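Zustwood Community Board > Local Government > Council & Elections

Topic: Recall petition, is anyone else on the fence?

porchlight_55
Good morning, neighbors! I've read the whole petition against Councilmember Rangi Pearce twice now and I still don't know whether to sign. I voted for him, I liked him at the door (he stood and talked about storm drains for ages, bless him), but voting to move public comment to the end of the meeting really bothered me. By the time they get to it, people with kids have gone home. Is that enough to recall somebody, though?

millrace
It's enough for me. I sat there until 10:55 p.m. to speak for 2 minutes about the Shukla Street crossing, and half the council was packing up. Signed it Saturday outside the library.

Dotty R
I understand why you're sore, millrace, and I'd be sore too, but a recall is an awfully big hammer. He's up for reelection anyway. Kamonchanok Saithong has been asking for comment to go back to the top of the agenda, and I'd much prefer we all write in and back her up - it costs a stamp, and a special election costs a good deal more than that.

millrace
We wrote in back in January, Dotty. I got a form letter.

Dotty R
So did I, dear, and then I called, and I got a real person. Keep at them!
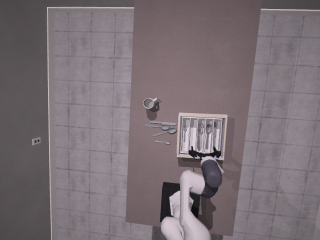
Gray mug, brown counter

porchlight_55
Good for you, Dotty. Does anybody know how many names they have so far?

savasier_road_sam
Last I heard it was 89 on our side of town, and they need a lot more than that. I'm against it, for what it's worth. Pearce was one vote out of the majority, and I don't see petitions for the others. It feels to me like leftover grumbling from the Avidow rezoning, and if that's what it is, folks should put it on the petition.

millrace
I supported the Avidow rezoning, Sam, so you can leave me out of that one. He made the motion. That's why it's his name on the sheet.

savasier_road_sam
Fair enough, I'd forgotten he made the motion. Still not signing, but I'll come and sit with you at the next meeting if you're speaking again.

porchlight_55
Thank you all, this helped more than the flyers did. I'm going to hold off on signing until I've heard Saithong's proposal. It's item 28 on the agenda, so bring a sandwich.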